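How to Write a Staff Bio for a Company Website or Press Release

By Teodor Domański, communications lead, Gisamley

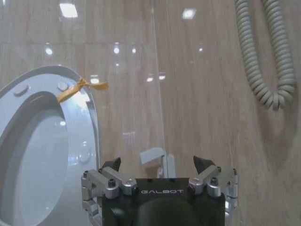 A raised toilet seat with a yellow-orange ribbon tied in a bow.

When someone takes a new job in communications, corporate affairs or management, a short biography is usually needed within a day or two. It goes on the team page, at the bottom of the press release and in the program of any event where the person speaks. I have written or edited bios for most of the people at Gisamley and for several partner firms. These are the steps I follow.

Before you start

Ask the person for a current resume and a link to any bio already published elsewhere. Read both before you talk to them. Mark any dates that don't match. Old bios often list a job title that was changed later, and the wrong title then gets copied from one page to the next.

Set up a short call. Ten minutes is enough if you have read the resume. Ask these questions:

What is your exact title, and when did it take effect?
Who do you report to, and which teams report to you?
What did you do right before this?
Which past job do people ask you about most?
Is there anything you want left out?

The last question matters more than it looks. Some people don't want their home town, family or former employer named. Write down the answer and keep it with the file.

Step 1. Write the first sentence

The first sentence gives the full name, the title, the organization and the start month. Keep it plain.

Cyprian Kalinowski became head of media relations at Kiltham in May.

Don't open with an adjective. "Award-winning" and "seasoned" can be cut from almost any bio without losing information. If there is an award, name it further down, with the body that gave it.

Step 2. Say what the job covers

Use one or two sentences. Readers outside the company won't know what a title means, so spell out the work.

He runs the press office, handles questions from trade and local reporters, and edits the monthly staff newsletter.

Check this part with the person's manager. New hires sometimes describe the job as it was advertised, and duties can shift before the first day.

Step 3. Give the background in reverse order

Start with the most recent job and go back. Two past employers are plenty for a short bio, three for a long one. Give the title held at the end of each job. If the person was promoted several times in one place, say so in a single clause.

Before Kiltham he spent six years at Piątek, where he started as a press assistant and left as deputy communications manager.

Keep accents and special letters in names. Copy them from the person's own email signature, then look at the page after it is published. Some older web systems turn them into question marks. Ours did this to my own last name until we changed the template.

Step 4. Add education and memberships

List a degree only if it is finished. Put the subject first and the school second. Leave out high school. Professional memberships go in the same sentence when they are current. Ask the person to confirm the renewal.

Step 5. Decide on a personal line

A personal line is optional. If you use one, keep it short and factual: a sport, a language, a town. Leave it out of the press release version and use it only on the team page.

Step 6. Cut to length

I keep three versions of every bio in one document:

Long, for the team page: four paragraphs
Medium, for press releases: one paragraph
Short, for event programs and bylines: 50 words or fewer

Write the long one first. For the short one, keep the first sentence and the most recent past job, then stop when you reach the limit. Conference organizers often ask for 40 words, so I write to that number and have a little room left over.

Step 7. Get approval

Send all three versions to the person in one message, with a reply time such as 4 p.m. the next working day. Ask for changes in writing. Then send the approved text to whoever signs off on public statements. At Gisamley that is one person. At Ekau, where I worked before, it was the department head and the legal team, and we allowed an extra two days for it.

Updating a bio

Check each bio twice a year and whenever a title changes. Change the month of the last check at the top of the document. When someone leaves, take the bio off the team page but leave old press releases as they are. A release is a record of what was true when it went out, and editing it later causes confusion for reporters who saved the first copy.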